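Ticket 2812, Pledwood laundry line, folding cell 2
Status: open, waiting for reply from Haldane support
Site: Ploronbridge

Problem: since the update on Wednesday, the folding cell stops when a long-sleeved garment comes. It holds one sleeve and waits, then shows error 232. Towels and trousers are folded without stop.

What we tried:
Restarted the cell two times. Same error.
Cleaned the finger pads. Same error.
Loaded the older sleeve program. It folds, but the left sleeve stays outside.

Your last message asked how our people handle sleeves by hand with the grippers.
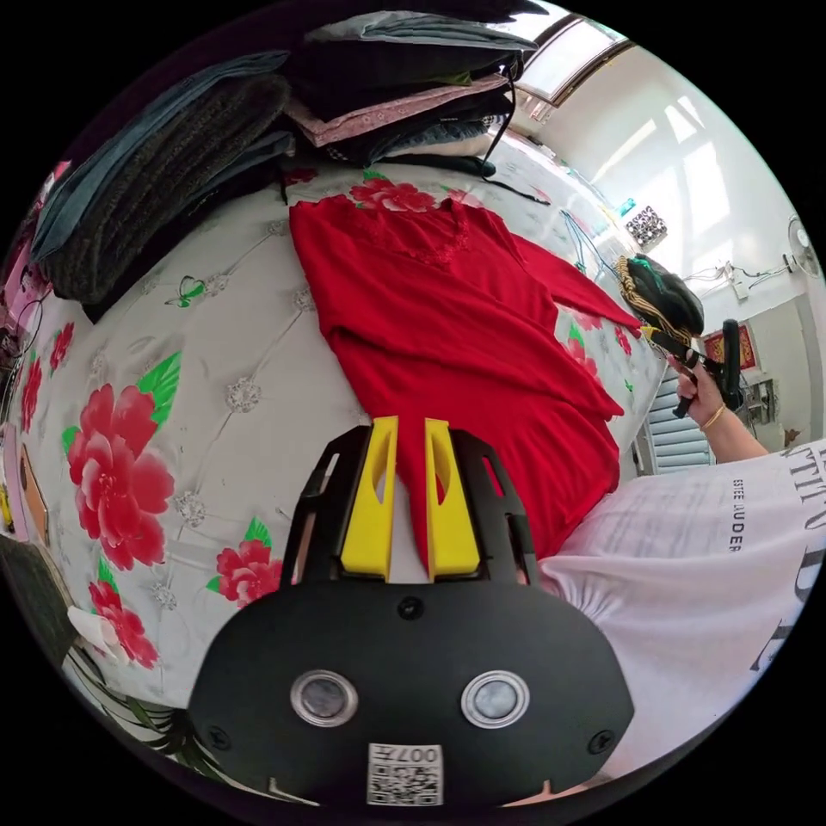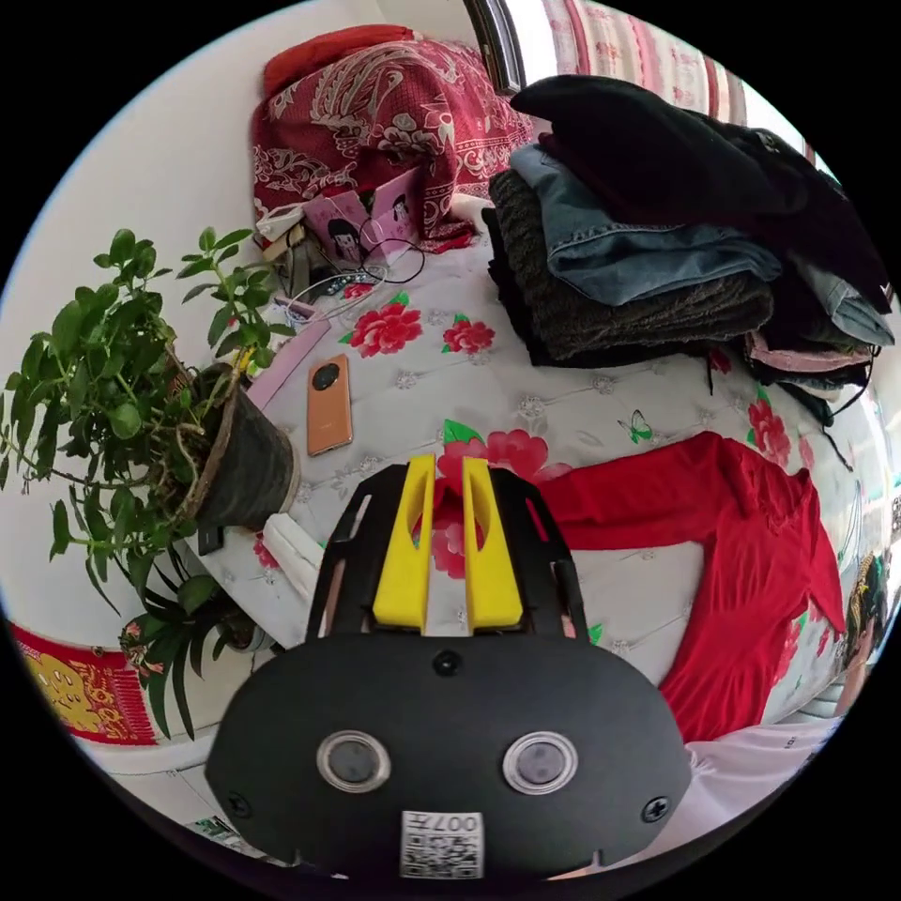
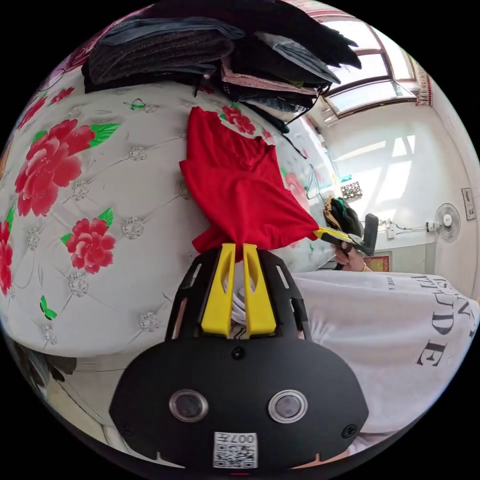 Red long-sleeved garment, yellow-finger grippers. In the third picture both grippers are at the garment.

Effect on the staff: before the cell, two persons folded at this table and talked with each other. Now one person stands by the cell and clears errors, and the other is moved to packing. On the morning shift we had 50 stops in 432 pieces. The operator says she is more tired than when she folded everything herself, and I believe her. Please do not close this ticket as "operator training".

Question to Haldane: can we send long sleeves to the hand table until the fix comes, without losing the count in Jilusham?

Update, 14:10: evening shift has the same error. Still open.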